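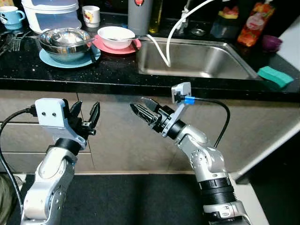
*Black granite and a stainless steel sink, with gray cabinet fronts below.*

Ask the owner of Stinitz Stone about granite and you had better have a free afternoon. She has cut counters in Nedstead for 12 years and still gets excited when a new slab comes off the truck.

"Every one is different! I've looked at 200 black slabs and I could still pick out my favorite," she says, laughing.

Black is what she would put in any kitchen – small ones too. "People worry it'll feel like a cave. Then they see it next to a steel sink and they want it in the bathroom."

Her care advice is short: dish soap, warm water, a soft cloth. She keeps vinegar well away from it.

The part she loves most is the sink cutout, which can take her a whole morning. "One slip and the slab is scrap. My hands still sweat, and I love it."

In January she moved the shop into the old Aerts bakery, where the floor is finally strong enough for the big saw.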